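Oben die Tassen, unten die Teller

In Getberg teilen sich sieben Erwachsene eine Küche. Die Hausgemeinschaft hat zwei Etagen über der früheren Druckerei Lasex gemietet, und gekocht, gefrühstückt und gespült wird auf der unteren. Für unsere Reihe über gemeinsames Wohnen haben wir mit der Bewohnerin gesprochen, die dort seit dem Einzug den Küchenplan schreibt. Ihren Namen möchte sie nicht veröffentlicht sehen.

Das Gespräch fand am Donnerstag, 13. Oktober, am Vormittag statt. Auf die Frage, wie man zu so einem Amt kommt, zuckt sie mit den Schultern. "Ich habe den ersten Plan aufgehängt, und dann war ich es eben." Der erste Plan sei zu genau gewesen. Für jeden Tag standen zwei Namen darauf, einer für morgens und einer für abends. Nach einem Monat habe sich keiner mehr danach gerichtet. Heute wechselt der Dienst wochenweise, und wer dran ist, räumt die Maschine ein und aus. Alle anderen stellen ihr Geschirr auf die Arbeitsplatte.

Das war lange der Streitpunkt. Früher stellte jeder selbst ein. "Dann lag eine Schüssel quer über drei Gläsern, und der Nächste hat alles wieder herausgenommen." Manche spülten vor, andere nicht. Eine Zeit lang wurde auch von Hand abgewaschen, aber dafür ist ihr das Becken zu klein und die Abtropffläche erst recht.

Die jetzige Spülmaschine wurde im Juni eingebaut. Mit Einbau und Anschluss kostete sie 792 Euro, bezahlt aus der Hauskasse. Die alte hatte nur einen festen oberen Korb, unter den die großen Teller nicht passten. Bei der neuen lässt er sich in der Höhe verstellen. Von der Firma Menzies, die das Gerät angeschlossen hat, stammt auch der Rat, einmal im Monat das Sieb herauszunehmen. Das steht inzwischen mit auf dem Plan.

Beim Einräumen hat sie eine feste Reihenfolge. Zuerst kommt der obere Korb, und zwar Tassen und Gläser mit der Öffnung nach unten, die Tassen leicht schräg. "Sonst steht hinterher Wasser im Boden, und beim Ausräumen läuft einem das in den Ärmel." Danach kommen die Teller nach unten, alle in dieselbe Richtung. Töpfe nur, wenn Platz bleibt. Holzbretter und scharfe Messer werden von Hand gespült.

Warum oben zuerst? Bei uns zu Hause sei es umgekehrt, sage ich. Sie hält das für Gewohnheit, hat aber auch eine Erklärung. Im Haus wird mehr getrunken als gegessen. Die meisten essen mittags außerhalb, doch Kaffee und Tee gibt es von morgens bis abends. "Der obere Korb ist immer zuerst voll. Wenn ich da anfange, weiß ich gleich, ob es für einen Durchgang reicht."

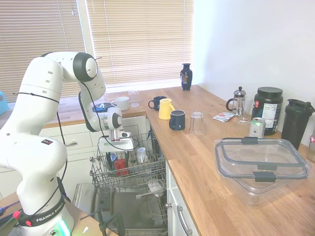 Von den Tassen gibt es ohnehin zu viele. Jeder hat beim Einzug welche mitgebracht, und weggeworfen hat keiner etwas. Im Hängeschrank dürfen nach der neuen Regel pro Person fünf Trinkgefäße stehen, Gläser eingerechnet. Der Rest steckt in einem Karton im Keller. Wer ein neues Stück kauft, trägt ein altes hinunter. Die Regel gilt nicht für Vasen, über die ebenfalls gesprochen wurde.

Eine French Press und Shaker gehören zu den Dingen, bei denen sie auf das Zerlegen besteht. Bei der Kanne kommt zuerst der Kaffeesatz in den Biomüll, dann wird das Sieb abgeschraubt. Shaker sollen offen abgegeben werden, Deckel und Becher getrennt. "Wenn der zwei Tage zu war, will ihn keiner mehr aufmachen."

Am meisten Platz auf der Arbeitsplatte nehmen nach ihrer Ansicht die Sachen weg, die gar nicht gespült werden müssen: Dosen, Flaschen, angebrochene Packungen. Dafür soll es ein Regal neben der Tür geben. Das Modell Proditholm war schon ausgesucht, ist aber vier Zentimeter zu breit. Nun wird eines gebaut, sobald sich jemand auf eine Holzsorte festlegt. Die Platte aus Holz muss außerdem wieder geölt werden, vor allem an den Stellen, an denen nasse Gläser abgestellt werden.

Ob sie den Plan irgendwann abgeben möchte? "Den Plan schon. Das Einräumen mache ich gern." Für die kommende Woche steht sie selbst nicht darauf. Sie will trotzdem nachsehen, ob das Salz aufgefüllt ist.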